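The floor you stop seeing

Most workrooms begin tidy. The chairs are pushed in, the leads are coiled, and whoever swept last has put the brush back on its hook. Give it a few weeks of ordinary use and the floor starts to hold the things that have no home anywhere else.

Ingvild Eide has spent much of her working life looking at floors like this. She runs Gruneo, a small firm that helps offices, studios and workshops set up their rooms and keep them usable. She started out fitting shelves, and found that clients kept asking her where things should go once the shelves were up.

"People ring me about storage," she says. "I turn up and the storage is fine. It's the bottom half metre of the room that's gone wrong."

By that she means the floor, the skirting board and whatever hangs down below desk height. In August she looked over 19 workrooms for Tovix, a company that lets units to small businesses, and wrote up what she found at that level. Cables came first. Chairs parked in the wrong place came second, and small bits of litter came third.

Cables

A single lead rarely gives trouble. It goes from the wall to the machine and stays there. Trouble starts when the second and third are added in a hurry and dropped over the first. They hang in loops, the loops reach the floor, and chair wheels find them.

Eide does not like boxes that hide the whole mess, as somebody has to open them again sooner or later. She prefers a plain hook under the table edge and a strip of fabric tape every forearm's length. Each lead gets a paper label at both ends. It is dull work and takes an afternoon for a room of ordinary size.

Where a lead has to move with the person using it, she leaves it long and hangs the spare from a high point. A lead that comes down from above can still swing about, but it spends less of the day underfoot.

Hard floors and what they show

Carpet forgives a lot. The wood-look planks that many units now have do not, particularly with a shiny finish. They reflect the light from lamps and windows, and every crumb and scrap stands out.

Hedvika Matoušek thinks this is a good thing. She looks after the cleaning at Rizvi, a shared building with 68 rooms, nearly all of them on hard floors.

"On carpet you don't know until you kneel on it," she says. "On a glossy floor you see three bits from the door, and you pick them up."

Her teams use a dry flat mop first and a barely damp one after. Water left standing on the joins is the usual cause of lifted edges, and she has had to replace boards under a leaking plant pot more than once. She asks tenants to keep a hand brush in the room as well, for the small things that turn up between visits.

Scraps of tape, cut ends of cable ties and chips of packing foam are what she finds most. They gather where people sit and work with their hands, and they travel along the walls from there.

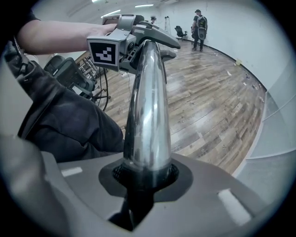

Notes on the wall

Sticky notes turn up in odd places too, and a small yellow one just above the skirting is easy to miss. Matoušek tells her teams never to bin a note that is stuck to a wall, however low down it is. Somebody may be marking a socket, a measurement or a spot where something is meant to stand. Her rule is to mop past it and leave it alone.

Eide is less patient with them. She would like every note to carry a name and a month, and she takes down any that have neither after asking round the room.

Chairs and stands

Mesh office chairs are light and roll easily on planks, so they drift. Eide suggests choosing one resting place for each and keeping the floor behind it clear of leads. Soft wheels, sold for hard floors, cut down on scuffs and noise. Fullero, a furniture shop she sometimes buys from, sells them in sets of five and will fit them at the counter.

Stands and stools with slatted legs need a different sort of care. Dust settles on the slats and they are slow to wipe, so Matoušek has them lifted on to a table once a month and brushed from underneath. Felt pads go on the feet at the same time. A pack of 100 lasts her building most of the year.

Neither woman wants a bare room. Eide's own workshop has a bench, two chairs and a good deal of timber leaning in one corner, and she sweeps it at four o'clock, before the last pot of tea.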